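Two arms and a strainer

I've been meaning to write this one since February, when the second arm went in at Purnden and half of us stood about at smoko pretending we weren't watching it. I was absolutely watching it. I've been on the sorting side of the business for long enough to have opinions about tubs, trays, stools and the exact height a bench should be, and suddenly there was a new workmate with opinions of its own (well, limits, anyway).

For anyone who hasn't read this blog before, we make up play kits. Pretend food, little bowls and pans, bits for shop corners and mud kitchens. Indine owns the place, Purnden is the shed where the packing happens, and the kits go out to kinders and toy libraries in cardboard boxes that I could fold in my sleep. The pieces arrive in bulk and have to be picked out, checked and put together, and until this year every single one went through somebody's fingers.

One full kit has 116 pieces in it. Do that all morning and your thumbs know about it! Mine used to ache right through tea and into the evening, and I'd catch myself opening jars with my palms. You get used to it, which is a bad habit of its own.

The cell came to us through Plurico, who did the fitting out and stuck around long enough to answer our questions, even the silly ones. I asked whether it would get bored. I also asked what would happen if I left my tea on its table, and that one they took seriously.

What I love is watching it at the fiddly stuff. Big boxes are no surprise to anyone, there have been machines shoving big boxes about for donkey's years. But a small round yellow thing over a white bowl with holes in the bottom, between two black fingers - that's my job, that's the very thing I do with my own hand, and seeing it from down there at finger level gave me a proper thrill.

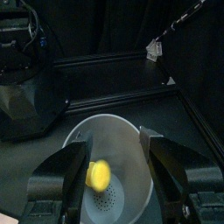 Posted by the author of Bench Notes
Filed under: Work, Robots, The Shed
5 comments

Right, so what has changed for us? More than I expected, and mostly in the in-between parts of the day.

We used to have five people on picking in the morning and now we have two, with the other three over on checking and repairs. Nobody was let go, and I'd be writing a very different post if they had been. The repair bench was always the thing we never got to. Pieces with a rough edge or a bit of colour missing went into a tub under the stairs, and the tub became several tubs. Now we're getting through them, and I've learned to use the little polishing wheel, and I'm getting good at it!

The grumbles are real too. Picking was where the talking happened. You'd have your hands busy and your mouth free, and that's how I heard about every new baby and every dud car for years. The repair bench is louder and we're spaced further apart, so we've started taking the morning break all together at half past ten instead of in dribs and drabs. That was our idea and the office said yes straight off.

Then there's the pace. In the first weeks I kept trying to keep up with it, which is a daft thing to do with something that doesn't need to sit down. My best morning was 92 trays and I was wrecked by lunch. One of the others had a quiet word and I've gone back to my own speed.

We've named it Tichý, by the way. One of the packers has Czech family and said it means quiet, and the arm is far quieter than the old tape machine, so it stuck. There's a label on the panel now in very neat marker. Both arms share the name. We did try for two names and kept mixing them up.

The part I didn't see coming is how much they ask us. How do you tell a good piece from a bad one? Which way round do you pick up a thing with a knob on it? I'd never put any of that into words. I had to stand there and do it slowly in the air, feeling like a goose, and then say it out loud while somebody wrote it down. After all these years my thumbs are in the notes.

Next up is the soft felt pieces, the lettuce leaves and fried eggs, and there's a friendly bet going at the repair bench over how that will go. I've put a packet of biscuits on the eggs being the tricky ones.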